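Iona Lennox
Regional Economics, summer project report
Tuesday, August 28, 2018

# Do small suppliers gain from joining a business cluster? A look at the Nilden packaging group

## 1. Background

A business cluster is a group of firms in the same line of work that sit close together and share some costs. The Nilden group was set up by packaging and printing firms in and near Bornstead. Members pay a yearly fee. In return they get a shared stand at trade fairs, joint training for new staff, and a part-time manager who looks for grants and buyers.

I wanted to know whether the smaller members get their money's worth. Most of what I read before starting was written by cluster managers or by public agencies that pay for clusters, and it was nearly all positive. Very little of it separated large members from small ones.

## 2. Questions

The project had two questions:

- Do small members report new customers that came through the cluster?
- Which of the shared services do they use?

I defined a small member as a firm with fewer than 50 employees. The group's own rules use a different limit, based on sales, but I could not get sales figures for every firm.

## 3. Method

The group has 17 members that fit my definition. I sent all of them a short form in July and followed up by phone a week later. Eleven sent the form back. I then visited two of them, one in Bornstead and one in Harb, and spoke to the owner or the office manager at each.

The form asked about fees, use of services, new customers, and whether the firm planned to stay in the group. I left out questions about profit after the first firm I called said it would not answer them.

The yearly fee for a small member is $1075. Firms in their first year pay $500. I checked both amounts against the fee sheet the group gives to people who ask about joining. 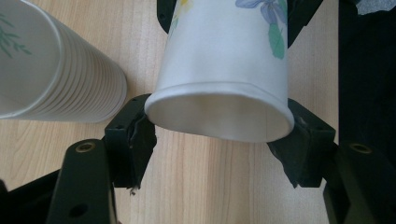 Phone calls worked better than email. Four of the eleven forms came back only after a call, and two of those were filled in while I was on the line. This may have affected the answers, as people tend to be more polite when they are speaking to someone.

## 4. Results

**New customers.** Five of the eleven firms said they had gained at least one customer through the group. Three of the five traced this to the shared stand at the Nemport trade fair. The other two had been passed a job by a larger member that was too busy to take it. None of the firms could give me an exact value for this work, though one said a single order had covered its fee for the year.

**Services used.** Training was used the most, by eight firms. The trade fair stand was used by six. Only two had asked the manager for help with a grant, and one of those applications was turned down. Three firms said they did not know that grant help was included.

**Staying in.** Nine firms plan to renew. One is undecided and one is leaving. The firm that is leaving joined at the lower rate and does not think the full fee is fair for a business of its size.

## 5. Discussion

The firms that go to the fair seem to get more out of the group than the firms that do not. I can't say the fair is the cause. The owner in Harb pointed out that the firms with time to staff a stand for three days are the ones that are doing well already.

I had expected grants to matter more. Both firms I visited said the forms were too long for the amounts on offer. The office manager in Bornstead keeps her own list of training dates and only opens the group's newsletter when a date on her list has changed.

Passing work between members came up more often in the visits than on the forms. I did not have a question about it, and the firms that mentioned it wrote it in the space for other comments. Some jobs of this kind were probably missed.

## 6. Limits

Six firms did not answer, and they may be the less active ones. All the answers come from the firms themselves. I did not speak to former members because the group would not share their names.

If the project is repeated, the form should ask directly about work passed between members, and it should go out before July, when several of the firms close for a week.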